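Minutes of the Household Chores Working Group
Closwood Community Workshop, Friday, May 22, 2026
Chair and minutes: Zinash Gashaw

Zinash welcomed everybody, including the new faces from Tesfamariam, and thanked whoever brought the plum cake. The November minutes were approved with one spelling correction (it is Sikutell with two l's, sorry again).

1. Can a machine tidy a table yet?

We went back to this old question and stayed on it for most of the first hour. The general feeling was "sometimes, if you are patient." Sikutell's report covers 1,000 tries at putting small household things away, and 41 of them ended with the item on the floor. Several members thought that was pretty good, and one said her teenagers do worse! 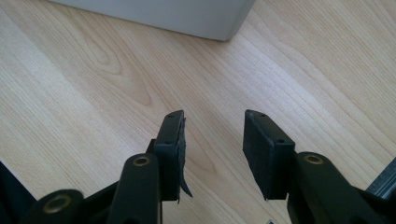
Item 1: gripper fingers open over the wooden tabletop, rubber strip peeling from the left pad.

2. Pads and wear

A long and friendly discussion followed about the soft facing on gripper fingers. Caresar would like pads changed on a fixed schedule, while others would sooner look them over each morning and change them as needed. We did not settle it. Agreed that a loose strip should be trimmed or the pad replaced before the next round. Action: Zinash to ask for a price on spares. 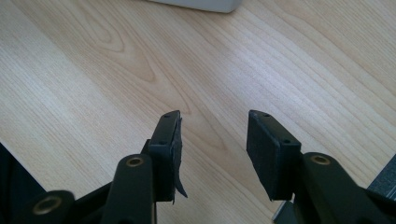
Item 2: both fingers from behind, with the right pad still cleanly attached.

3. Trays, boxes and the shop floor

Tesfamariam asked if sorting into trays and divided boxes could go straight over to packing benches. Opinions were mixed, though warmly put. A bench at work stays much the same from day to day, and a kitchen never does, so most of us expect the shop floor to come first. 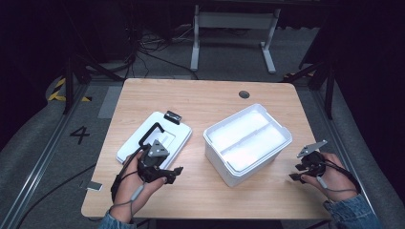 It was also felt that people showing the motions by hand should get proper breaks, and this was agreed without a vote. The request for 2,000 more demonstrations was held over until Caresar can say who would do them.

4. Any other business

The kettle needs a new lid. Laundry folding goes on the next agenda, at the request of nearly everyone present.

Meeting closed at noon.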